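Setting the Table: Everyday Objects and Where People Put Them
By Yoga Nair — March
4 min read

3. Materials and Setting

3.1 The tabletop

We wanted a table that felt like one at home, with things on it that people already have opinions about. Flowers were the obvious choice! Almost everyone who sat down with us had a view on where a bouquet should go, and most of them were happy to argue for it. Bowls turned out to be nearly as good. A bowl can hold the middle of a table or be pushed to the far side to make space, and both choices tell us something about what a person expects to do next.

The Stoltbridge room has a large white table, and we kept it for all 68 sittings. Color stands out well against it, which helped when we compared layouts later. Figure 1 shows the table with a dark brown bowl and a bouquet near its far side, and an orange woven basket below the near edge.

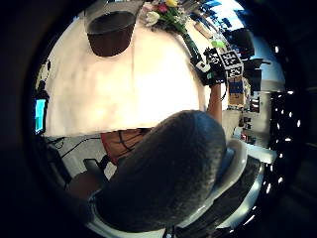

Figure 1. Tabletop with bowl, bouquet and small items.

Small items were a late addition and a very welcome one. In the Grosent pilot we used only large pieces, and the layouts came out looking much alike. Once there were little things to place as well, people began to make groups — a bright piece beside a plain one, or a small piece tucked in close to the flowers. Shih's older work on shelf layouts had hinted at this, and we were delighted to meet the same habit on a table.

3.2 Hands and reach

Reach matters more than we first thought. A person seated at a desk-height table can set down a bowl with ease at arm's length, but a bouquet at that distance is awkward, as the blooms pull the weight to one side. Gloves change the feel of a grip too, so we treat handling with gloves as its own condition and do not pool it with bare-handed sittings. 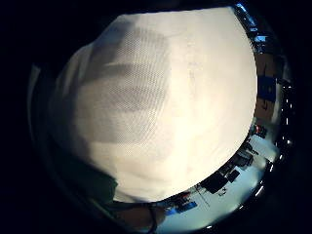 3.3 Sorting the layouts

Each sitting ended with a layout, and each layout was sorted by two readers working apart. They asked whether the tallest item stood at the back, whether the bowl had open space around it, and whether the small items formed a group. Of nearly 600 placements, 80 needed a second talk between the readers. Most of those were about the small items, where "close together" can mean very different things to different people.

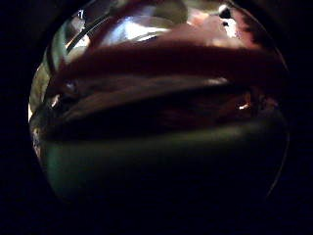 We settled on a hand's width as the limit for calling two items neighbors. It is a loose measure, but it matches how people spoke about the table ("I'd leave a hand between them"), and it made the second round of sorting far quicker. The Flustia layouts, which were sorted before this rule, have been read again in full and are included in the results in Section 4.

Related items
Bowls, Baskets and the Middle of the Table
Shelf Layouts Revisited: Notes on Shih
100 Ways to Place a Vase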